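Does leaving early ever save you anything?

My brother-in-law Magnus swears by leaving early. Any drive over an hour, he wants to be out of the driveway by 4:30 in the morning, and he will tell you for the rest of the day how much time it saved him.
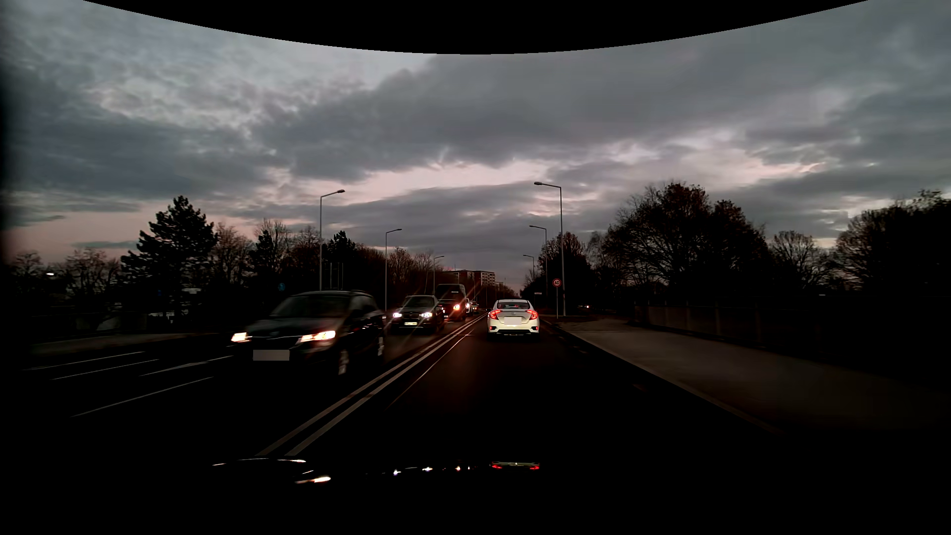 I've been hearing this for years and I've started to doubt it. My drive to my mother's place is 160 miles, mostly two-lane, and I've done it at pretty much every hour a person can do it. So back in April I started writing the times down on the back of an envelope I keep in the door pocket. It isn't science. I know that. But neither is Magnus.

My best run left the house at ten in the morning, after a normal breakfast. The crack-of-dawn run that was supposed to blow it away came in four minutes slower. I got stuck behind a feed truck for 28 miles, because it seems truck drivers have also heard about leaving early. And I stopped twice for coffee, which I never do when I've slept.

That's my real problem with the early start. People count the minutes on the road and leave out everything else. Magnus goes to bed at eight the night before, lies there until eleven, gets up at four, and then takes a two-hour nap on my mother's couch when he arrives. Where does the nap go in his math? I asked him this at dinner and he said the nap was "separate."

Then there's the evening crowd, who say to wait until everybody's home and you'll have the road to yourself. I've tried that too. You won't. Everybody else waited, and now it's getting dark and you're tired, and the only place open for food is a gas station with two hot dogs left in the case.

My friend Leen thinks I'm being a crank. She says it's about how the drive feels, that she likes the quiet before sunrise and doesn't care what the clock says. Fine. I have no argument with that. If you enjoy it, go. Just don't tell me it's efficient.

I also don't trust the apps much. Mine once promised to save me six minutes by sending me through a town with a school, a railroad crossing and what I'd guess was the county's only parade. I've ignored it ever since, and as far as I can tell I get there at the same time.

The envelope is nearly full. I may start another one for the trip home, where Magnus has a whole different set of rules, including one about never buying gas before lunch that I haven't been able to get him to explain.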